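Bringing Home the Beagle

So we did it. After two years of me sending puppy pictures to my husband at work, we finally drove 236 miles to pick up a beagle, and her name is Phetsri! My friend Ladi picked the name and I have no idea how to spell it on the vet forms.

The first night was rough. She cried from ten until 3, and I ended up on the kitchen floor with a pillow and one sock (she had the other one).

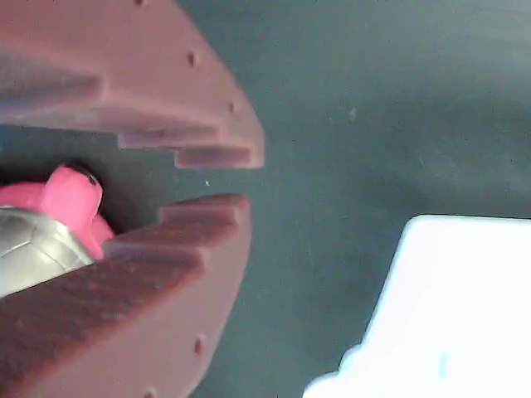

By the second night I moved her crate next to our bed, and that helped a lot. She still woke up to pee, but she went right back down.

Food has been easy. She'd eat the bowl if I let her. The breeder, Mr. Ross, sent us home with a bag of what she was used to, and we're mixing in the new stuff a little at a time. 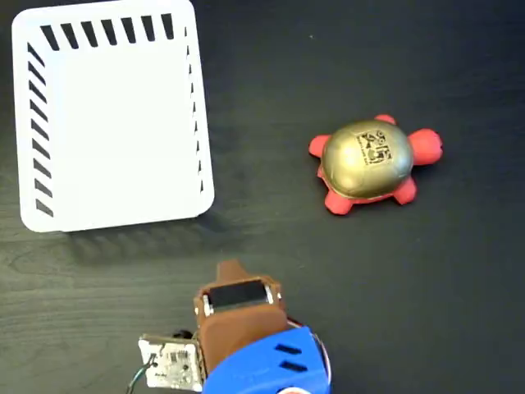

Chewing is our big thing right now. Chair legs, shoelaces, my good purse. I've started keeping all her stuff in one spot, and a white plastic basket with slots in the sides like that one does the job nicely, though a little turtle toy would last maybe a minute with her. She gets two toys at a time and I swap them out when she's bored.

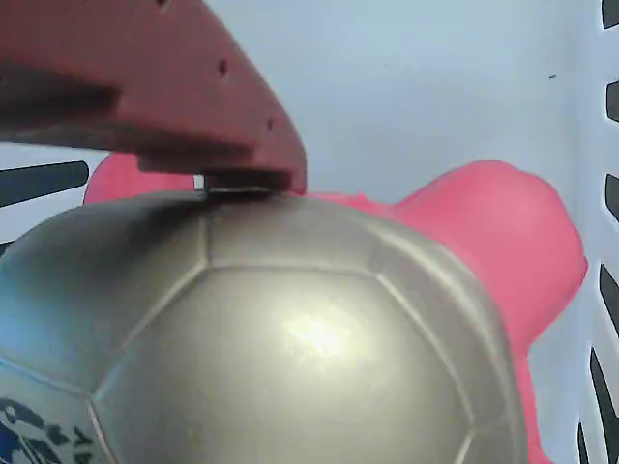 Puppy class starts in June, and I'm already nervous about the leash part. If your beagle ever learned to walk past a squirrel, please tell me how you did it!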